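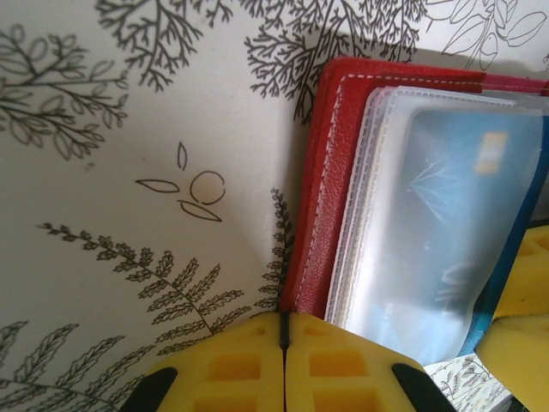
Wrist view during the card holder task, with the gripper fingers together beside the clear sleeves.

Reviews — Manipulation Software

Grallwood Planner 8: Laboratory Review

Grallwood Planner combines grasp selection, motion planning and logging in one package. Our laboratory evaluated it over 96 sessions, ending in December, and recorded 3,628 grasp attempts on small household items.

Perception was the harder test. A red holder with clear plastic sleeves, placed on a surface printed with gray plant drawings, gives a depth estimator little to trust. The sleeves are cloudy and reflective, and the planner marked them as low confidence in 1,087 attempts. Operators may then accept the proposed grasp, adjust it or request a new view. The edge of the cover was found more reliably than the sleeves.

Planning times were acceptable. The timeline tool, which plays wrist video beside the planned path, is the best part of the release. Calibration is less satisfactory — the settings are spread over several menus, and the manual still describes the previous layout.

Melahat Ertürk led the evaluation. We recommend the package to groups with an existing calibration routine. New groups should wait for the revised manual.

Reviewed by Hacer Ekinci, January 2023

8 comments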